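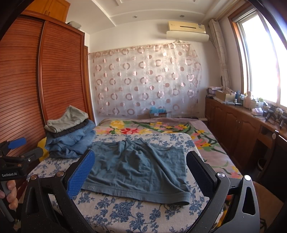
Lerkholm's public swimming pool will reopen in August after a closure that lasted most of a year, the town council confirmed at its evening meeting. The pool on Visser Street was shut when inspectors found leaks in two of the main supply pipes under the shallow end. Residents who have kept their swim things folded away at home will be able to use them again, whether that means a racing suit or something like a teal-blue garment with a broad stitched band and a small pale logo. The first public session will start at 6:30 a.m., and the regular lap swim schedule will follow from there.

The repair took longer than planned. Crews replaced the leaking pipes in the first month, but a pressure test then showed a third weak section near the pump room. Part of the deck had to be broken up and poured again. The council also used the time to put in new filters and to repaint both changing rooms.

"We could have opened sooner and closed again in the winter," said Nosipho Mabaso, who manages the pool for the town. "I didn't want to do that to people twice."

Council records show that 1,066 residents held a season pass when the pool closed. All of those passes will be extended by the length of the closure, and holders do not need to apply. Anyone who moved away during that time can ask for a refund at the front desk or by mail.

Evening sessions will be limited to 80 swimmers at first while new lifeguards finish their training. Mabaso said the limit would be looked at again once the full staff is on the schedule. Four guards have been hired and two more positions are open. Applicants must be at least 16 and able to work some early mornings.

The Lerkholm swim club has been training in Bremuvow, a 40-minute drive each way, and several families dropped out over the winter. Coach Wálter Chávez said he expects most of them to return. The club will have three lanes on weekday afternoons, one fewer than before, and Chávez said he has asked for the fourth lane back.

Not everyone at the meeting was pleased with the new prices. A single adult swim goes up by 50 cents, and the family discount now covers two children instead of three. Chantelle Khumalo, a mother of three from the north side of town, told the council that the change would keep her at home on hot days. Council member Xolani Molefe said the discount would be discussed again with the fall budget.

The town has also set aside $3,000 for free beginner lessons for adults. The classes will run for six weeks, with sign-up at the front desk starting the week before the pool opens. Swimmers should bring their own towel and a lock for the changing room. The snack window will stay closed until a new operator is found.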